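Furkari Tube Handling Set, release 2

Maintainer: Jitendra Singhal, Brallbridge
Last changed: March 2021

Summary

Furkari holds demonstrations of a single robot arm handling clear test tubes and a white rack on a gridded grey surface. It was gathered to train the Debnath grasp policy. There are 2883 episodes, of which 123 are held out for testing. Do not train on these.

Views

Each episode has one fixed view of the workspace and two views from small cameras at the gripper. The streams share a clock but start at slightly different times – use the timestamps, not the frame index, to line them up.
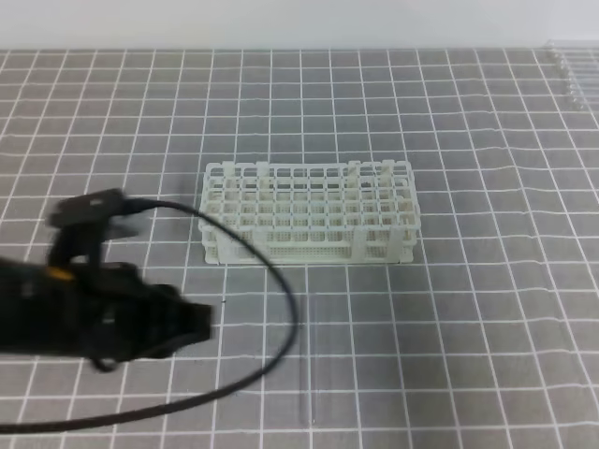
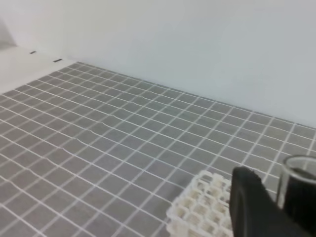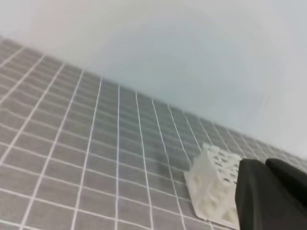
Known problems

1. Clear tubes are hard to see against the grey grid in the fixed view. Labels for tube position were drawn by hand and should be treated as coarse.
2. The grid lines are not straight everywhere, as the surface has ripples. Do not use them for calibration. Use the board images in calib/.
3. Fast arm moves blur in the fixed view. No frames were dropped for this.
4. In 41 episodes the gripper force channel is missing and filled with zeros. They are listed in missing_force.txt.

Labels

Every episode has a start time, an end time and an outcome (placed, dropped, stopped). A second person checked the outcome for 788 episodes. The rest have one label only.

Changes since release 1

Episodes recorded at Drisovwood in October were added. Joint angles are now in radians – release 1 used degrees, and old loaders will read the new files without an error.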